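4. Instalación del monitor de quirófano Trillerlow

Este apartado se dirige al personal técnico del centro y describe el montaje y el ajuste de la imagen antes de la primera utilización clínica. La conexión a la red eléctrica se trata en el apartado 3.

4.1 Montaje en el brazo de suspensión

1. Compruebe que el brazo Keltar está bloqueado y que el freno no cede al empujarlo lateralmente.
2. Presente el monitor sobre la placa y coloque los tornillos suministrados sin apretarlos. Esta operación requiere 2 personas.
3. Nivele la pantalla y apriete los tornillos en diagonal.
4. Pase los cables de señal por el canal interior del brazo, dejando holgura en cada articulación.

PRECAUCIÓN: No cuelgue cables ni accesorios del marco del monitor.

4.2 Ajuste de la imagen

1. Encienda el monitor y espere 12 minutos antes de modificar cualquier valor.
2. En el menú Entrada, seleccione el conector al que ha unido la fuente de vídeo.
3. En el menú Imagen, elija el perfil Cirugía y fije la luminancia en 600 cd/m².
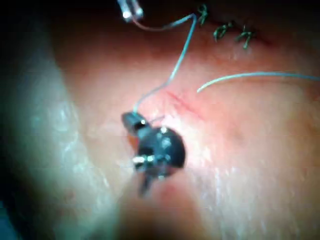
4. Desactive la corrección automática de contraste.
5. Guarde los valores en la memoria de usuario y anote el número de memoria en la hoja de instalación.

Nota: Los perfiles guardados se conservan tras un corte de corriente. El restablecimiento de fábrica los borra.

4.3 Comprobación de reflejos y altas luces

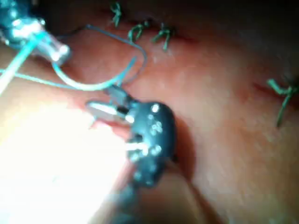 El nivel de blanco debe verificarse con la iluminación habitual de la sala y desde la posición del cirujano. Reproduzca una secuencia endoscópica y reduzca el valor Ganancia si las zonas claras se funden en una sola mancha. Los tornillos pequeños y claros sobre el cuerpo negro del instrumento sirven de referencia: deben distinguirse como puntos separados, y el tejido rosado del fondo ha de mantener su tono. Repita la verificación con las lámparas atenuadas.

Si el resultado no es satisfactorio, consulte el apartado 7 o diríjase al servicio técnico, a la atención de Roxana Marinescu.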